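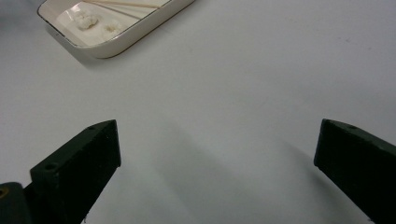
Progress Report to the Esico Fund
Small Items Sorting and Tray Work, Tindotov workshop
Period ending November

Prepared by Rasha Zein, project lead
Reviewed by Fouad Sfeir

1. Summary
The grant supports table work with small, light items that are easily crushed or lost. Work in this period moved from the Cletus stage (single items) to the Rey stage (items placed in and taken out of a shallow tray). Of the 200 sessions planned under the grant, 90 are complete. The remaining sessions are scheduled and staffed.

2. Materials and table
White trays with a raised rim remain the standard container. Cottony pieces and thin wooden sticks are now part of the regular item set. Light items on a light surface are hard to make out, and session leaders have asked for a darker table covering – a request we support and will meet from the existing supplies budget. 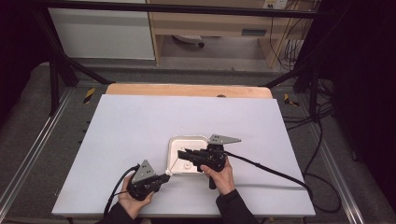

The white board laid over the wooden table will stay in use until the new covering arrives. It wipes clean easily and gives enough room to work on either side of the tray.

3. Staffing and training
Four session leaders have completed the 21-hour training course. One further place has been offered for the next round.

4. Matters for the Fund
We request approval to carry the unspent portion of the materials line into the next period. No change to the total award is sought. A revised session schedule will follow under separate cover.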